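Pullura wrist cube kit - handheld gripper tracking for home and shared shops

By Elias Salameh

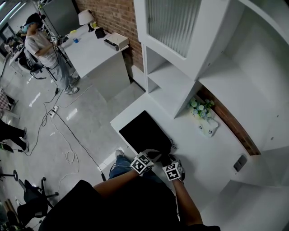

What you get

The Pullura kit is the thing I wish I'd had when I started trying to teach a robot arm to handle soft stuff. You wear a marker cube on each wrist, you do the job yourself with the handheld grippers, and the software works out where your wrists went. Then you've got a recording you can use to train your arm at home (mine is a Fivex and it lives on my bench, but the files are plain enough that you can feed them to whatever you built).

In the box:
2 wrist cubes, white, with the black square codes already on
2 wrist straps
2 handheld grippers
2 cables, extra long
1 printed calibration sheet
A spare set of code stickers, and you will want those

The head camera is sold separately. Plenty of you already own one, so I stopped bundling it.

What I use it for

Bags, mostly! A flat black bag on a white counter is a great first job. It has a clear edge to grab, it shows up well against the counter, and you can put it down at a different angle every time. I do a lot of my recording in the shared workshop, where there's a kitchen-style counter with a cabinet over it, and more than one of us can be wearing cubes at once. Each pair of cubes has its own codes, so tell me when you order if your group needs sets that don't overlap.

Cloth is harder. I'd leave shirts and towels until you've got a few bag sessions saved.

Setting up

Strap the cubes on snug, with one full face pointing back toward your head. Run the cables down beside your body before you start - if they go across the front you'll catch them on the counter. Hold up the calibration sheet, wait for the beep, and go. The first time took me an entire evening in November. Now it's over before the kettle boils.

Keep your sleeves short or rolled. A loose cuff will cover a code and you'll get a gap in the track.

Battery or cable?

Cable only for now. I tried a battery version with the Qaisi cells and it was heavy enough to make my wrists ache, so I dropped it. Bring a power strip and give yourself some slack.

Price and shipping

The full kit is $70. Cubes alone are $9 each if you already have grippers. I print and assemble them myself in small batches, so there can be a wait. The recorder stores up to 1000 clips before it asks you to clear some out.

Replacement gripper pads are listed under Zodent, the name I used for my older parts. Same shop, same me, and they fit this kit fine.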